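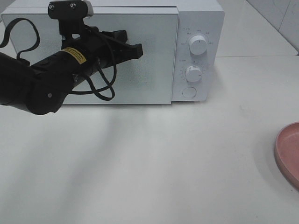
Robotics Students Take On the Microwave Oven

The robotics project class at Sayce Technical College has moved into the recording phase of its kitchen task project, in which a robot arm learns to operate an ordinary microwave oven from demonstrations given by students. The work is being carried out under the direction of Dušan Charvát, senior lecturer in automation, and will continue through November.

The class has 32 students this term. Each of them is required to complete the operator training course before guiding the arm, and each takes part in the recording, review and programming portions of the project. Students who finished the introductory automation sequence last year were given first choice of recording times.

The assignment is divided into separate stages: opening the door, placing a plate of food inside, closing the door, setting the controls and returning the plate to the counter. Each stage is recorded and graded separately. The college selected a microwave with two knobs and a push button over a model with a touch panel, in order that students would have to consider how a gripper turns, presses and pulls.

"Students come to us expecting the programming to be the hard part," said Charvát. "Then they spend an entire afternoon on a door. I would like every one of them to have that afternoon early in the course."

Food items in the project are toys. College rules do not permit food or drink in the laboratory, and a toy keeps the same shape from one recording to the next.
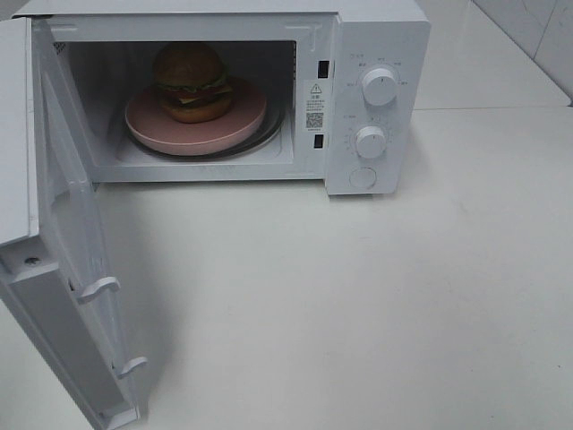
The toy hamburger on its plate inside the microwave.

Student teams submitted 156 recordings in the opening weeks of the term. The goal set for the full project is 3,000, a figure that Charvát described as demanding but realistic if all teams keep to the posted schedule. Every recording is reviewed by a team other than the one that made it. Reviewers note the start and end of each stage and mark any attempt in which the arm paused, missed its target or had to be stopped by the operator. Marked attempts are kept - they are used later in the term for a unit on error recovery.

The project makes use of more than one point of view. Fixed cameras record the appliance and the counter, while a small camera at the wrist of the arm records what lies directly ahead of the gripper. Students in the programming portion are asked to compare the two and to report which stages depend most heavily on each.

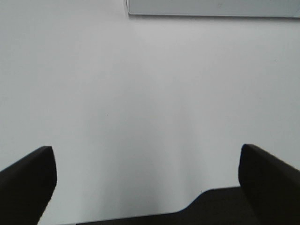 The open gripper, from the wrist camera.

Funding for the class was provided in part by Golton, a regional manufacturer of packaging equipment, which contributed $957 toward replacement cables, fasteners and finger parts. The college covers all remaining costs from its instructional equipment budget. Havon, a software firm with offices near the campus, has agreed to send two engineers to the final presentations, where they will meet with each team and provide written comments.

A parallel class at the college's Zoltow campus is preparing to test programs written by the Sayce students. The Zoltow group will use a different counter and a different set of dishes. Programs will be exchanged between the two campuses without changes, and both groups will submit a joint report to the Department of Engineering Technology at the end of the term.

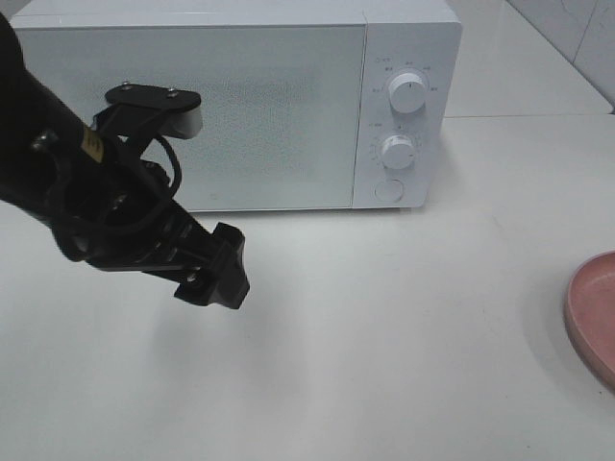 The arm in front of the microwave door.

Final grades will be based on the recordings, the review notes, the joint report and a live demonstration before department faculty. Each team will be allowed two attempts at the demonstration, with the better attempt counted.

The laboratory will be open to prospective students and their families during the November campus visit program, beginning at 10 a.m. Visitors are asked to check in at the front desk of the Engineering Technology building and to remain behind the marked line while the arm is in operation. Students interested in enrolling for the spring term should speak with their academic advisor. The introductory automation sequence is a prerequisite, and permission of the instructor is required.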